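My project: do loyalty points really save you money?

For my project I kept every receipt from Brundavia and Wosska for 30 days, to see which points card gave more back. I do most of my food shopping at those two anyway, so it wasn't much of a hardship!

Brundavia was the easy one. I ended up with 641 points, and you need 400 for a voucher, so I got one and had a bit left over (which I can carry into April).

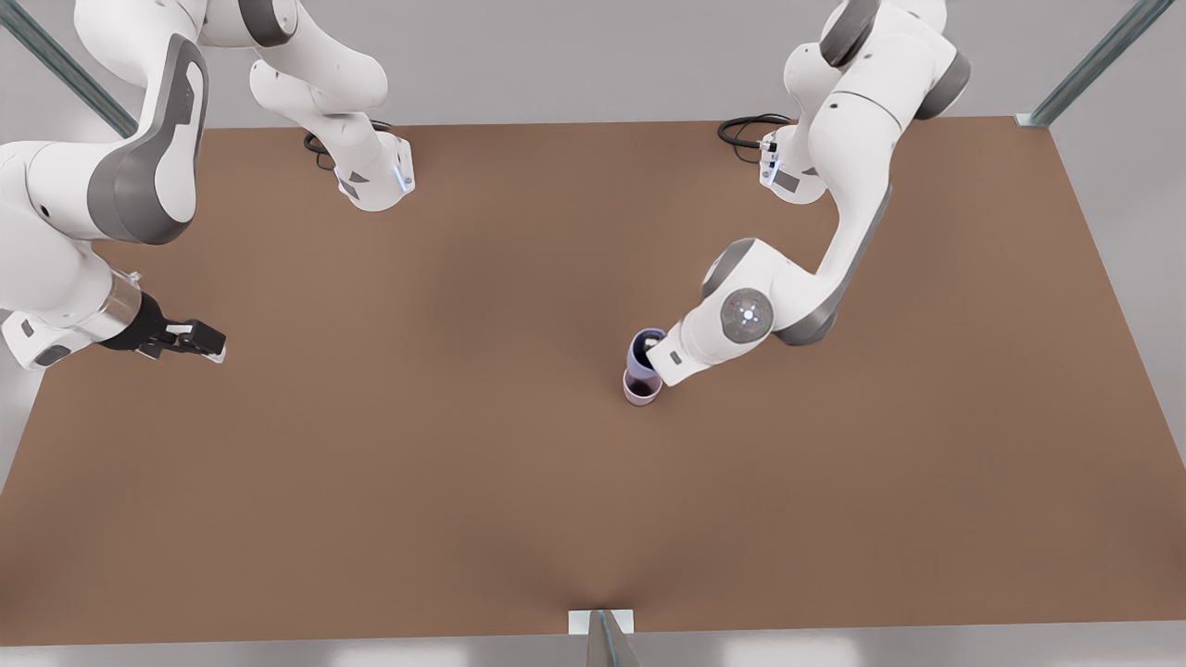

Wosska was more of a slog. You need 2,000 points before they give you anything, and I was nowhere near. They do send extra offers through the Naseri app, but mostly for things I never buy – cat litter, for one, and I haven't got a cat.

If I did it again I'd add Briltmont, as half my class shop there. I'd also write down the shelf prices as I went, because the receipts didn't show what I'd have paid without the card.

Handed in Mar 30, 2018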